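Ticket 1575 - guest complaints, waitlist texts and double seating
Location: Tetness, dining room
Status: open, waiting on vendor
Priority: high (was medium, bumped it)

Problem as reported
Waitlist screen at the host stand is telling people their table is ready when it isnt. Guest gets the text, walks back over from wherever, we have nothing for them. Then they stand in the doorway and glare. Two bad reviews already, both say we "gave their table away." We didnt. The table was never free.

Setup
Host tablet runs Dideo for reservations and walk-ins. Register is Akon. The two are supposed to talk so a closed check flips the table to dirty, then busser taps it to clean, then Dideo sends the text. Worked fine until the June menu change.

Log

5:10 pm
Restarted host tablet. No change. Table 34 shows open on Dideo, people are sitting at it eating soup.

5:25 pm
Logged out of Dideo and back in. Floor map came back with the old layout, the one from before we moved the booths. Switched to the current one by hand. 34 now shows seated. 37 shows open, also has people at it.

5:40 pm
Noticed it only does this to tables that split the check. First half gets paid, Akon calls the whole table closed, Dideo skips dirty and goes right to clean. So the text goes out while the other half of the party is still waiting on dessert. Pretty sure this is the whole thing.

6:05 pm
Turned off auto text. Host is texting by hand off the list. Slow but nobody is getting called back early. Line is out the door, so not a great night to find this out.

6:50 pm
Called Dideo support. On hold a long time. They say its Akon sending the wrong status. Asked them to email me that in writing, they said sure. No email yet.

7:15 pm
Called Akon. They say status is right and Dideo is reading it wrong. Of course. They did open a case on their end, ends in 563. Put that in the subject line if you call.

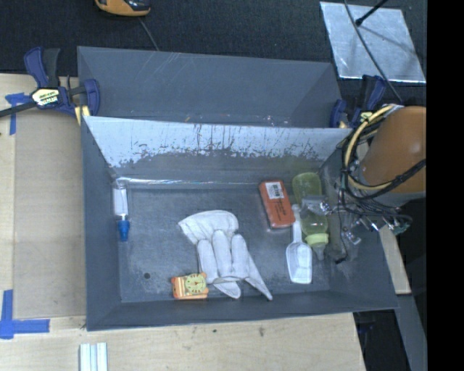
8:30 pm
Quieter now so ran a test on 37, empty, two sodas on it. Split check, paid one. Table went green on the map right away. Second check still open on the register. Did it again on 34 after they left, same result. Took screenshots of both screens with the clock showing and sent them to both companies in one email so they can argue with each other instead of me.

8:45 pm
Same test with one check, no split. Table goes dirty like it should, stays dirty until tapped. So single checks are fine.

9:20 pm
Dudás (the installer, they did the orginal hookup) called back. They think there is a setting called close on first payment and the menu update may of switched it on. They cant see it remotely, somebody has to look from the manager login on the register. I dont have that login. Left a note for the opening manager.

Next day, 10:30 am
Opening manager found the setting. It was on. Turned it off, saved, restarted register. Split test on 37 - table stayed seated until the second check was paid, then went dirty. Good. Tried it on the bar register and it still does it wrong. Setting is off there too. So either it didnt save or the bar one is a different problem.

11:15 am
Bar register restarted twice. Still wrong. Sent that to Akon under the same case.

Workaround until this is closed
- auto text stays OFF on the host tablet, please stop turning it back on
- host walks over and looks at the table before texting anyone
- bar tabs that split: leave them open until everybody has paid, then close all together
- if a guest was called back early, they go to the top of the list and get a free appetizer, write it on the slip so it comes off the right account

Still need
Email from Dideo with what they told me on the phone. Answer from Akon on the bar register. Dudás to come out in person if Akon has nothing by end of lunch. Also somebody needs to reply to the two reviews, I can draft it but not from my login.

Leaving open.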